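Projektbericht: Sicherheits- und Dokumentationsregeln für einen Greifarbeitsplatz im Lehrlabor

Verfasst von Araceli Contreras und Iason Karamanlidis
Betreuung: Rocío Solís
Abgabe: 19.06.2020

1 Ausgangslage und Aufgabenstellung

Im Rahmen des Projektmoduls Keltgate war für den Tischarbeitsplatz des Robotiklabors ein verbindliches Regelwerk zu erarbeiten. Bis April lagen lediglich mündliche Absprachen und ein Aushang älteren Datums vor. Unterschiedliche Studiengruppen richteten den Arbeitsplatz nach eigenem Ermessen ein, wodurch Versuchsergebnisse nur eingeschränkt vergleichbar waren.

Der Bericht behandelt die Einrichtung der Arbeitsfläche, den Betrieb des Arms in Anwesenheit von Personen sowie die Aufzeichnung der Versuche. Die Programmierung der Bewegungsabläufe war Gegenstand des Parallelprojekts von Abundio Beltrán und wird nicht behandelt.

2 Normative Grundlagen

Als Orientierung dienten DIN EN ISO 12100 zur Risikobeurteilung, DIN EN ISO 10218 zu den Sicherheitsanforderungen an Industrieroboter sowie ISO/TS 15066 zum kollaborierenden Betrieb. Eine Konformitätsbewertung im rechtlichen Sinne wurde nicht vorgenommen. Die Regeln ergänzen die Laborordnung und die jährliche Unterweisung; beide bleiben unverändert gültig.

3 Regeln für die Arbeitsfläche

Auf der Tischplatte dürfen sich während eines Versuchs nur Gegenstände befinden, die im Versuchsblatt aufgeführt sind. Dies gilt auch für Objekte, die nicht gegriffen werden sollen, etwa Topfpflanzen als Hindernis oder Sensoren am Tischrand. Für Greifübungen sind zunächst weiche, leichte Objekte zu verwenden. Starre oder zerbrechliche Gegenstände bedürfen der Freigabe durch die Betreuung.

Kabel von Sensoren sind so zu führen, dass sie den Bewegungsraum des Arms nicht kreuzen. Vor der Annäherung an ein Objekt ist der Greifer zu öffnen. Liegen mehrere ähnliche Objekte nebeneinander, ist im Versuchsblatt eindeutig festzuhalten, welches davon das Ziel ist. Die Farbangabe allein genügt bei verwandten Farbtönen nicht; zusätzlich ist die Lage anzugeben.

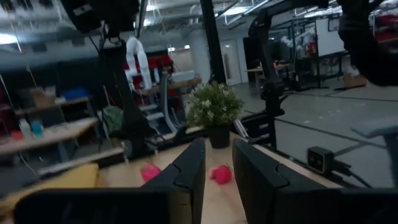

4 Betrieb in Anwesenheit von Personen

Während der Bewegung des Arms ist das Hineingreifen in den Arbeitsraum untersagt. Jeder Versuch wird von 2 Personen durchgeführt: Eine Person bedient die Steuerung, die zweite beobachtet den Tisch und hält den Not-Halt in Reichweite. Die Rollen sind vor Beginn laut anzusagen und dürfen nur bei stillstehendem Arm gewechselt werden. Nach 60 Minuten ist eine Pause einzulegen.

Verkehrswege neben dem Arbeitsplatz sind freizuhalten. Taschen und Kartons gehören in die Regale oder an die vorgesehenen Haken.

5 Aufzeichnung und Ablage

Zu jedem Versuch gehört ein ausgefülltes Versuchsblatt mit Objektliste, Rollenverteilung, Softwarestand und besonderen Vorkommnissen. Abgebrochene Versuche sind ebenfalls abzulegen und mit dem Abbruchgrund zu kennzeichnen. Die Ablage erfolgt im Verzeichnis Nernenov; nachträgliche Änderungen sind mit Namenskürzel zu versehen.

6 Erprobung und offene Punkte

Das Regelwerk wurde von 6 Studierenden erprobt. Poppy Pilkington führte die Rückmeldungen zusammen. Kritisiert wurde vor allem der Umfang des Versuchsblatts, das daraufhin auf eine Seite gekürzt wurde. Missverständlich war ferner der Begriff »Arbeitsraum«; er bezeichnet nun ausdrücklich den gesamten vom Arm erreichbaren Bereich einschließlich des Raums oberhalb der Tischplatte.

Ungeklärt ist, wie bei gleichzeitigem Betrieb benachbarter Arbeitsplätze zu verfahren ist. Bis zu einer Entscheidung der Laborleitung gilt, dass sich die Gruppen vor jedem Start gegenseitig verständigen.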